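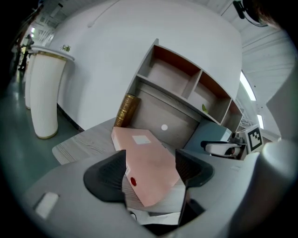 Box file task at the Jultbridge site, seen from the hand-held gripper.

Progress report to Tonis, 11 Aug 2019
Prepared by Francine Nguyen

Work since May has gone into one question: can people carrying hand-held grippers produce recordings good enough to train a robot arm, with no arm present while they record? The Rirstead proposal said yes. My own answer is still "for some tasks."

We now have 741 usable recordings against a target of 1000. The shortfall bothers me less than what is in them. Shelf and desk tasks make up most of the set, and people get quick at those in an afternoon. They also settle into habits. The same person will take a file by the spine at the same angle every time, and a policy trained on that copies the angle and fails when the file is turned around.

The first policy, trained on 500 recordings, did well when the file started where it had started in training. When we moved it to the other end of the desk the results dropped badly. I would ask you not to quote the first result without the second. McIntyre's summary in May did, and I have had to correct it twice.

Position tracking is the other weak point. The marker patterns help when they are in view of a camera, but a person leaning over the work gets in the way easily.
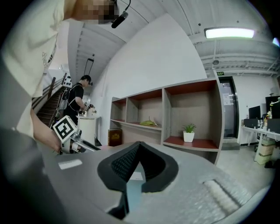
We tried having more than one person work in the room at once, which gets through the task list faster. I am not convinced it saves anything once the time spent checking and lining up the recordings is counted. People also move differently when they have to make room for each other, and I can't yet say if that variety helps the training or just adds noise.

For the next period I propose holding back 12 tasks that no policy sees until the end, and changing the start position for every recording. Both will slow us down. I would still take fewer recordings on those terms.

No change to the budget is requested. The equipment order for Jultbridge is on hold until the held-back tasks have been run.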